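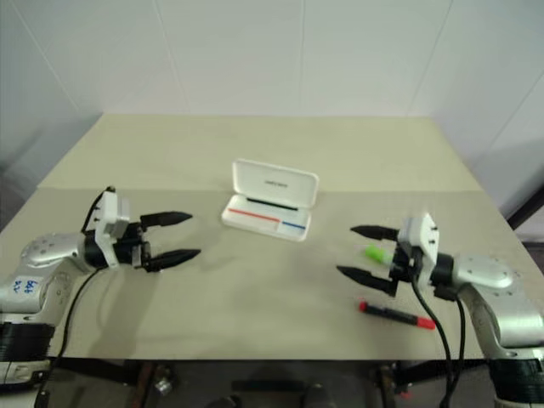

최종 수정: 2020년 7월

손으로 쓰는 필기는 왜 남아 있나
스테드브리지 생활문화조사 수업 기말 프로젝트 보고서
조: 렌카 바브라(Lenka Vávra), 원디무 네가시(Wondimu Negash), 그리고 정리 담당인 나

0. 먼저 적어두는 것
중간발표 때 낸 초안하고 목차가 좀 다름. 원래 2장이었던 "문구의 역사"는 대부분 뺐다. 인터넷에서 긁어모은 것 같다는 평을 받아서(맞는 말이다). 대신 인터뷰를 늘림. 참고문헌 번호 안 맞는 데가 있었는데 고쳤고, 혹시 또 있으면 알려주세요.

1. 주제를 고른 과정
처음 후보는 학교 앞 버스 노선이었다. 자료 요청을 넣었는데 답이 안 왔다. 그 다음 후보가 도서관 좌석. 학기 중에 열람실이 닫혀서 이것도 접음. 그러다 조 회의 때 보니까 세 명 다 노트북이 있는데 회의록은 전부 종이에 쓰고 있었다. 원디무가 왜 우리 다 손으로 쓰냐고 물었고 아무도 바로 대답을 못 했다. 그게 주제가 됐다.

질문은 이렇게 잡았다. 강의 자료가 파일로 올라오고, 과제도 파일로 내고, 시험까지 화면으로 보는 학기에 왜 어떤 학생들은 계속 펜을 쓰는가. 그리고 그 사람들은 뭘 얼마나 사고, 어디서 사고, 다 쓴 공책은 어떻게 하는가. 뒤쪽 질문은 처음엔 곁다리였는데 하다 보니 이쪽 얘기가 더 많이 나왔다.

필기가 기억에 좋은지 나쁜지는 다루지 않는다. 그런 건 실험을 해야 하고 우리는 실험을 안 했다. 발표 때 제일 많이 받은 질문이 이거여서 미리 씀.

2. 조사 방법
인터뷰한 학생은 17명. 전부 스테드브리지 재학생이고 학과는 섞여 있다. 모집은 과 게시판이랑 아는 사람 통해서. 그러니까 표본이 치우쳐 있다. 필기에 아무 관심 없는 사람은 애초에 연락을 안 했을 것이다. 이건 한계에서 다시 씀.

인터뷰는 대부분 화상통화로 했다. 미리 부탁한 것은 하나, 이번 학기에 쓴 공책을 옆에 두고 통화해 달라는 것. 이게 의외로 잘 먹혔다. 그냥 "필기 어떻게 하세요" 하면 다들 깔끔하게 한다고 대답하는데 공책을 펴 놓고 얘기하면 뒷장에 장보기 목록이 있고, 날짜가 한 달씩 비어 있고 그렇다. 렌카가 낸 아이디어.

질문지는 반쯤만 정해 놓고 나머지는 흘러가는 대로. 공통 질문은 다음과 같다.
- 제일 최근에 손으로 쓴 것은 무엇인지
- 그걸 왜 자판으로 안 쳤는지
- 지금 쓰는 펜이랑 공책은 어디서 샀는지
- 학기가 끝난 공책은 어디 있는지
- 남이 공책을 빌려달라고 하면 빌려주는지

가게 쪽은 빌빌(Villville) 시내에 있는 디미트리우 문구점에서 들었다. 두 번 방문. 첫 번째는 바쁘시다고 해서 물건만 사고 나왔고 두 번째에 얘기를 들었다. 녹음은 안 했고 메모만 함. 이스타노 쪽 대형 매장에도 메일을 보냈는데 담당 부서로 넘기겠다는 답만 왔다. 그래서 가게 얘기는 한쪽뿐이다.

3. 결과

3.1 손으로 쓰는 이유
이유를 코드로 묶는 작업은 원디무랑 내가 따로 한 다음 맞춰 봤다. 처음에는 꽤 달랐다. 원디무는 "습관"을 넓게 잡았고 나는 좁게 잡았음. 예를 들어 "고등학교 때부터 이렇게 해서요"라는 대답을 나는 습관으로 봤지만 "손이 먼저 가요"는 편의 쪽으로 넣었는데 원디무는 둘 다 습관. 결국 말한 사람이 과거 얘기를 하면 습관, 지금 얘기를 하면 편의로 정했다. 완벽하진 않은데 이 정도에서 멈춤.

많이 나온 순서대로 쓴다.

첫째, 모양이 있는 내용. 화살표, 그래프, 분자 구조, 악보, 지도. 화학과 학생은 자판으로 구조식을 그리는 프로그램을 배우다가 그만뒀다고 한다. 수업 속도를 못 따라가서. 음악 교육 쪽 학생도 거의 같은 얘기였다. 여기까지는 예상한 대로.

둘째, 화면을 하나 덜 쓰고 싶어서. 이번 학기 상황 때문에 더 세게 나온 것 같다. 강의가 화면에 떠 있고 자료도 화면에 떠 있으면 필기할 창을 둘 자리가 없다. 노트북이 작은 학생들이 특히 이 말을 많이 했다. "창을 왔다갔다 하다가 강의를 놓쳐요." 눈이 아프다는 대답도 여기에 넣었다. 따로 뺄까 하다가 둘을 같이 말하는 사람이 많아서 그냥 합침.

셋째, 안 지워진다. 이건 좀 의외. 파일은 날아갈까 봐 불안하다는 뜻인 줄 알았는데 들어 보면 그게 아니라 자기가 쓴 걸 고치고 싶어지는 게 싫다는 얘기였다. 문서로 치면 글꼴 바꾸고 줄 맞추다가 시간이 간다고. 볼펜으로 쓰면 틀려도 줄 긋고 넘어간다. 그래서 이 대답을 한 사람들은 연필을 안 쓴다. 반대로 연필만 쓴다는 학생도 있었는데 이유는 정확히 반대. 지울 수 있어서.

넷째, 수업을 듣고 있다는 표시. 대면 수업 기억에 대한 얘기가 대부분이었다. 노트북을 펴고 있으면 딴짓하는 것처럼 보일까 봐 공책을 폈고 그게 굳었다고 한다. 카메라를 꺼 놓는 지금은 의미가 없는데도 계속 그렇게 한다는 사람이 있었다.

그 외에 그냥 펜이 좋아서. 이걸 이유로 칠지 말지 조에서 말이 많았다. 렌카는 쳐야 한다고 했고 결국 쳤다. 잉크 색 이름을 줄줄이 외우는 학생이 있었고 이 인터뷰가 제일 길었음.

3.2 무엇을 가지고 다니나
대체로 둘로 갈린다. 필통을 쓰는 사람과 안 쓰는 사람. 안 쓰는 사람은 가방 앞주머니에 펜을 바로 넣거나 공책 스프링에 꽂는다. 안 쓰는 쪽이 자기 물건을 더 자주 잃어버릴 거라고 예상했는데 그렇게 말할 근거는 없다. 필통째로 잃어버린 얘기도 나왔고, 그 경우가 더 속상하다고 했다. 당연함.

필통을 쓰는 사람들끼리는 또 천으로 된 것이냐 딱딱한 케이스냐로 의견이 갈렸다. 천 쪽은 많이 들어간다, 조용하다. 딱딱한 쪽은 펜촉이 안 상하고 책상에 놓고 열어두면 안이 한눈에 보인다. 강의실에서 떨어뜨렸을 때 나는 소리를 싫어하는 사람이 꽤 있었고 이건 거의 모두가 겪은 일인 듯. 시험 중에 떨어뜨린 얘기는 듣는 우리도 좀 괴로웠다.

안에 든 것도 물어봤다. 실제로 쓰는 건 펜 한두 자루인데 나머지가 계속 들어 있다. 안 나오는 형광펜, 누구 건지 모르는 지우개, 뚜껑만 있는 것, 영수증. 왜 안 버리냐고 하면 다들 웃고 만다. 한 학생은 통화하면서 정리를 시작해서 끝날 때쯤엔 책상 위에 쓰레기 더미가 생겼다고 함(본인 말).

초등학교 때 쓰던 걸 지금도 쓰는 사람이 있었다. 부모님이 사 준 것. 지퍼를 한 번 갈았다고 한다. 이건 물건 애착 쪽 문헌이랑 연결하면 좋을 것 같은데 읽을 시간이 없어서 못 했다. 다음에 하는 조가 있으면 해 보시길.

3.3 얼마를 쓰고 어디서 사나
금액은 기억에 의존한 거라 그대로 믿으면 안 된다. 그래도 패턴은 있다. 공책은 4,000원을 넘으면 비싸다고 느낀다는 대답이 반복해서 나왔다. 볼펜 심은 800원짜리를 사면서도 아깝다는 사람이 있고, 같은 사람이 만년필 잉크에는 돈을 안 아낀다. 본인도 설명을 못 함. 펜은 1,000원짜리 기본 볼펜이 기준점 같은 역할을 한다. 이것보다 비싸면 "좋은 펜", 같거나 싸면 "그냥 펜". 그냥 펜은 빌려주고 안 돌려받아도 되는데 좋은 펜은 이름을 붙여 놓는다.

사는 곳은 이스타노 대형 매장, 온라인, 학교 매점, 디미트리우 순으로 언급됐다. 디미트리우를 말한 사람들은 거의 다 시내 쪽에 사는 학생이다. 이유는 가깝다, 낱개로 판다, 써 볼 수 있다. 온라인은 묶음이라 필요 없는 색이 딸려 온다는 불만이 있었다.

디미트리우에서 들은 얘기를 요약하면 이렇다. 학생 손님은 줄었는데 한 사람이 와서 고르는 시간은 길어졌다고 한다. 예전에는 학기 초에 와서 공책을 한꺼번에 사 갔고 지금은 필요한 걸 하나씩 사러 온다. 줄 없는 공책이 예전보다 잘 나간다. 태블릿을 쓰는 학생이 펜촉을 찾으러 오는데 그건 취급을 안 해서 돌려보낸다. 시험 기간에는 지우개. 그리고 매년 8월 말에는 부모님이랑 같이 오는 신입생들이 있는데, 올해는 모르겠다고 하셨다.

진열 얘기도 재밌었다. 시험 삼아 써 보는 종이를 펜 옆에 두는데 거기에 사람들이 쓰는 게 늘 비슷하다고 한다. 자기 이름, 동그라미, 인사말. 종이를 바꿔 걸 때 모아 두신 게 있어서 보여 주셨다. 이걸로 따로 보고서를 써도 될 것 같음. 허락을 안 받아서 여기 내용은 옮기지 않는다.

3.4 다 쓴 공책
제일 할 말이 많았던 질문. 버린다는 사람이 생각보다 적다. 그런데 다시 본다는 사람도 거의 없다. 그냥 있다. 침대 밑, 책장 맨 아래칸, 부모님 집. 이사할 때 버리려고 했다가 펴 보고 도로 넣었다는 얘기가 여러 번 나왔다.

펴 봤을 때 눈에 들어오는 건 수업 내용이 아니라고들 한다. 옆자리 친구랑 주고받은 낙서, 졸려서 뭉개진 글씨, 그날 점심 메뉴. 그래서 렌카는 공책을 기록물로 봐야 한다고 주장했고 나는 그건 좀 과하다고 생각하는 쪽인데, 합의가 안 돼서 둘 다 적어 둔다. 원디무는 중립이라고 함.

안 쓴 장이 많이 남은 공책은 또 따로다. 뜯어서 연습장으로 쓰는 사람, 다음 학기 과목을 뒤에서부터 시작하는 사람, 손 못 대는 사람. 마지막 부류는 과목이 섞이는 걸 못 견딘다고 했다. 그래서 매 학기 새로 사고 앞에 몇 장만 쓴 공책이 쌓인다. 3.3의 지출이랑 연결되는 부분인데 금액으로 환산은 안 했다.

3.5 빌려주기
이번 학기에는 빌려준다는 게 사실상 사진 찍어 보내기였다. 대면일 때는 공책을 통째로 줬고 돌려받을 때까지 못 썼다. 지금은 찍어서 보내면 끝. 그래서 더 자주 부탁받고 더 귀찮아졌다는 대답이 있었다. 거절할 핑계도 줄었다. "저도 그거 봐야 해서요"가 안 통하니까.

글씨가 부끄러워서 안 준다는 사람도 있고, 글씨를 못 알아봐서 상대가 포기했다는 사람도 있다. 후자는 약간 자랑처럼 말했다. 보내기 전에 옮겨 적는다는 사람이 있었는데 그러면서 공부가 된다고. 공책 구석에 쓴 사적인 말을 가리고 찍느라 포스트잇을 붙인다는 얘기도 있었다.

4. 논의
처음에 우리는 손필기를 "남아 있는 옛날 방식"으로 놓고 시작했다. 제목도 그래서 저렇다. 인터뷰를 하고 나니 제목이 좀 틀린 것 같은데 이미 제출한 제목이라 안 바꿈. 응답자 대부분은 파일도 쓰고 종이도 쓴다. 강의 자료는 파일로 받고 그 위에 종이로 쓰고 그걸 다시 찍어서 파일로 둔다. 어느 단계를 종이로 하느냐가 사람마다 다를 뿐이다.

그리고 이번 학기처럼 화면이 많은 학기에는 종이가 화면의 대체물로 쓰이기보다 화면이 모자란 자리를 채우는 데 쓰였다. 모니터가 두 개인 학생은 손필기를 덜 한다고 답했다. 다만 이 학생은 전공도 컴퓨터 쪽이라서 뭐 때문인지는 구분이 안 된다.

돈 문제도 있다. 노트북이 오래돼서 강의 프로그램을 켜면 다른 걸 못 켠다는 학생이 있었고 이 경우에 종이는 취향하고 상관이 없다. 우리가 이유 코드를 만들 때 이걸 "화면을 덜 쓰고 싶어서"에 넣었는데 지금 보면 잘못 넣었다. "덜 쓰고 싶어서"랑 "더 못 써서"는 다르다. 시간이 있었으면 다시 나눴을 것이다. 읽는 분은 3.1의 둘째 항목을 볼 때 감안해 주세요.

문구점 얘기랑 학생 얘기가 맞물리는 곳은 낱개 구매다. 학생들은 필요할 때 하나씩 산다고 했고 가게도 그렇게 봤다. 학생들이 절약하는 건지, 필기량이 줄어서인지, 가방을 덜 들고 다녀서인지는 모르겠다. 가게 쪽에서는 셋 다라고 하셨다.

5. 한계
표본 치우침. 위에서 말함.
화상통화라서 공책을 직접 못 봤다. 보여 준 면만 봤고, 보여 주기 싫은 면은 당연히 안 보여 줬을 것.
금액은 전부 기억.
가게 한 곳. 이스타노 매장 답을 끝까지 기다렸어야 했나 싶기도 하다.
인터뷰한 사람이 셋이라 질문하는 방식이 달랐다. 녹취를 다시 읽어 보면 내가 유도 질문을 제일 많이 한다. 예: "역시 손으로 쓰는 게 편하죠?" 이런 건 분석에서 뺐는데 다 걸러졌는지는 자신없다.
교직원 필기는 아예 안 다룸. 발표 때 조교님이 본인 수첩 얘기를 길게 해 주셨는데 조사 기간이 끝난 뒤라 못 넣었다. 죄송합니다.

6. 역할
렌카: 인터뷰 섭외, 질문지, 3.2와 3.4 초안
원디무: 코딩, 문구점 방문, 3.3 초안, 발표 자료
나: 코딩, 녹취 정리, 나머지 글, 맞춤법(아직 남아있을 수 있슴)

7. 부록에 대해
질문지 전문이랑 코드표는 수업 게시판에 따로 올렸다. 녹취는 응답자하고 약속한 대로 채점이 끝나면 지운다. 코드표 둘째 장에 열 이름이 밀려 있는데 내용은 맞다. "편의"라고 된 열이 "습관"이고 그 오른쪽이 "편의". 고친 파일은 원디무가 올릴 예정.

인터뷰 해 주신 분들, 디미트리우 사장님 감사합니다. 보고서 한 부 갖다 드리기로 했는데 인쇄하면 바로 가져갈게요.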